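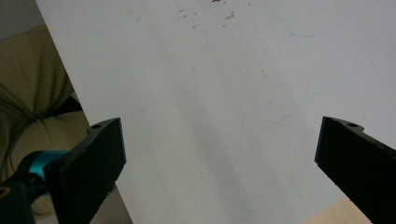
Notes for the evening talk, Honbridge baseball club, June. Start at 7.30 when the tea is finished.

Slide 1. Good evening. My name is Tharun Menon and I keep the score book for the second team. Tonight I speak about the bullpen, and how we used our relief pitchers in the first half of the season. (Thank Hema for the numbers. She went through all the score sheets.)

Slide 2. We have played 18 games. Our starters are good for five innings, and then the trouble begins. Read out the walks by inning. Wait a moment here, people will want to write it down.

Slide 3. The game at Londamel. We were leading by 3 runs in the seventh. Rodrigo had thrown 154 pitches in two days, counting both games, and we still sent him out. I was on the bench and I also said yes, so I do not blame the manager. Say this slowly.

Slide 4. What I propose. A pitcher who throws on the first day of a double-header rests on the second. Mirela keeps the pitch count on paper and shows it to the manager after each inning. If she says stop, we stop.

Question that will come: "But who will pitch then?" Answer: Sowmya has closed two games and did not walk a batter. Also the two juniors from Poduval need innings, and in June the league table is still open.

Slide 5. Warming up. Our relievers begin to throw when the starter is already in difficulty, so they come in cold. I would like one of them to be on his feet from the start of the fifth.

Skip slide 6 if it is after 8.15.

Last slide. Next away game is Donetti, bus at 9 in the morning from the club gate. Ask for two more drivers for the equipment.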